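Our draft handover standard for two-arm cells went out for comment in April and I've now read all 58 pages of it. Some thoughts, mostly grumpy.

Section one says every object in the work area must be "uniquely identified by its visible label." Written by a person who has never emptied a drawer, I'd guess.
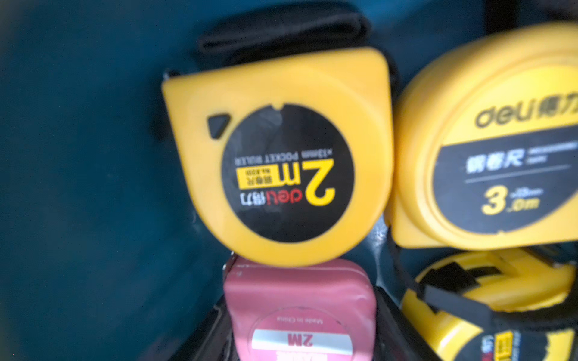 Labels are where the draft is weakest. It assumes they face up, face out, and say one thing. Go by the label in that bin and you have a yellow tape marked 2m, upside down, and a pink one marked 2M, also upside down. Same length, different tool. So which one does "the 2m tape" mean in a work instruction? The draft has no answer. Write the color AND the length. It costs you one word.

Also missing from section one: straps. Wrist straps, lanyards, anything that dangles. I searched the PDF for "strap" and got zero hits. I searched for "compliance" and got 35.

Section two, shared space. Rainer Hollmann at Cernstead wants a fixed minimum gap between grippers, written in as a number. I get why. Auditors love a number. 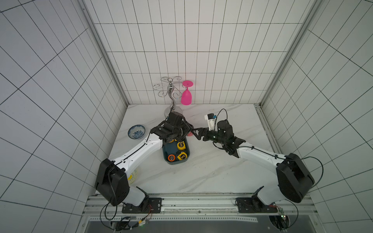
Minimum gaps make sense when two arms have no business with each other. A handover is the opposite case. The fingertips there are nearly touching, with a small pink object just below where they meet, and under Rainer's wording you'd have to write that up as a violation. What I'd ask for is a named handover zone, a speed limit inside it, and one arm that has right of way. Ketham already does this on one sheet of paper.

And no, "the operator shall exercise appropriate judgment" is not a rule. It's a place to put the blame later.

Somebody from Flerum replied that the gap rule has worked fine for them. Their arms are bolted down on separate benches! I would hope so.

Last one, section three, the "clear tray" rule: no pick may start until nothing overlaps anything else. Lovely idea. Try it on real hand tools with cords on them.

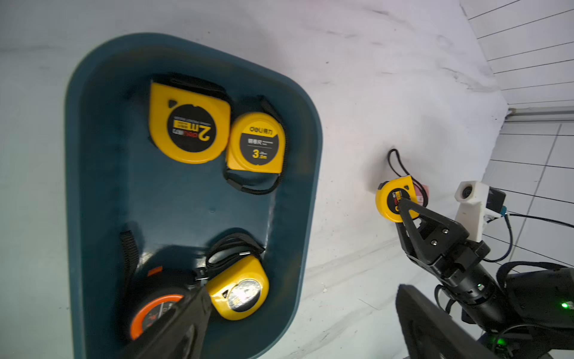 Posted by M. Grgić · 9:30 pm · 201 replies

One yellow tape under a tangle of straps and cords, and by the letter of section three the whole job stops right there. My comment to the group: let the arm start with whatever is free, log the overlap, and set a limit on retries. Then test the rule on a messy tray before you vote on it. I've sent that in twice. Still waiting on a reply.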